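Residence Diary, Tiltcombe House
Thursday, August 30, 2018
Entry by Sobia Ansari, Resident Supervisor

The activity room was opened at the usual hour. The morning was given over to correspondence, including a reply to Vasbridge regarding the autumn delivery of paper goods. Their revised terms were accepted, and a signed copy has been placed in the front office.

Work on the white table began after lunch. It has served since May as the place where items from the play kitchen and items from the writing desk are set down together, and the two sets have become thoroughly mixed. It was agreed at the last staff meeting that they should be separated before the new term. I had expected to finish in an hour. I did not.

The play food was considered first. The pieces received from Derkent remain the most popular with the younger residents, and I am reluctant to retire any of them. The pieces bought later are of uneven quality, and 2 were set aside for replacement. I have asked that play food be returned to the kitchen corner at the end of each session. A written reminder will be posted at child height as well as on the staff board.

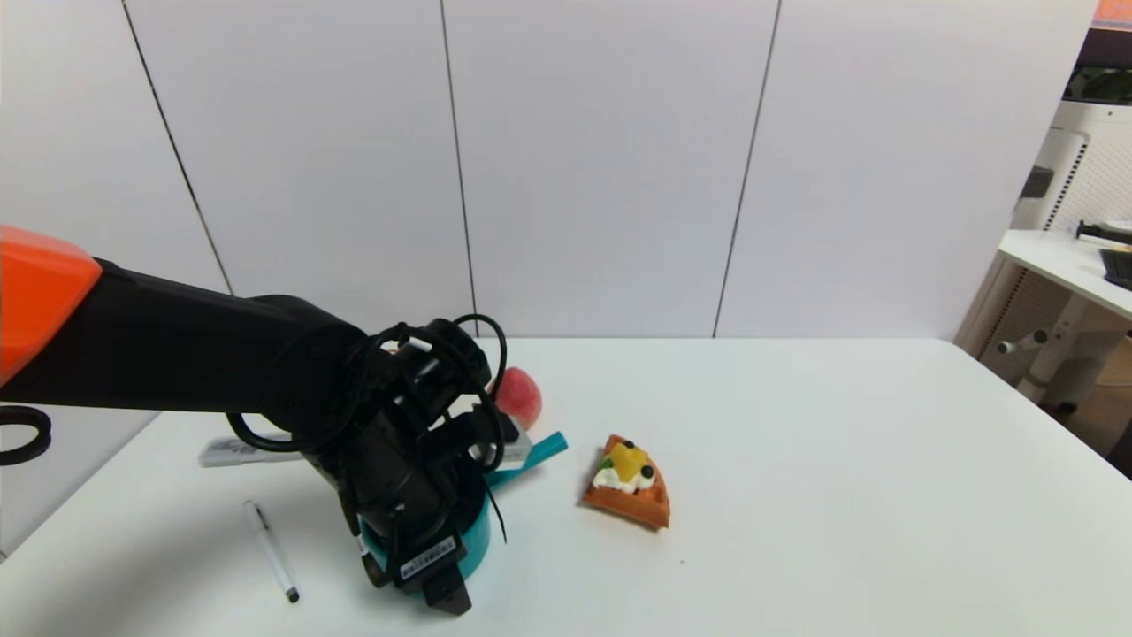 The white table during sorting, with the teal container, the peach, the toy slice with its fruit topping and a pen.

The toy slice was the subject of some discussion. Mrs. Tăng holds that it is a pizza and should be kept with the savory items. I take the grid pattern of the crust to mean a waffle, and the berries and cream on top support that view. The children have used it as both. It has been entered in the inventory as "slice, fruit topping," and the matter is closed for the present.

Pens were a simpler task. Each was tried on scrap paper, and those that no longer wrote were discarded. The budget for writing materials stands at $100 for the term, and I do not anticipate needing all of it. Pens will be kept at the writing desk from now on and signed out when required at the table.

The teal container was left on the table for the time being. Its permanent place depends on the new shelf, for which Mrs. Tăng is to supply measurements. I would prefer that it stay within reach of the children, and she would prefer that it not be used for crumbs.

Work stopped at 1630 for the evening handover. The kitchen corner is complete. The writing desk is complete except for the lower drawer, which sticks and has been reported to maintenance for the second time. I retained the key to the supply cupboard overnight and will return it to the office before breakfast.

Supper was soup and bread. The rain held off until 5 minutes before lights out.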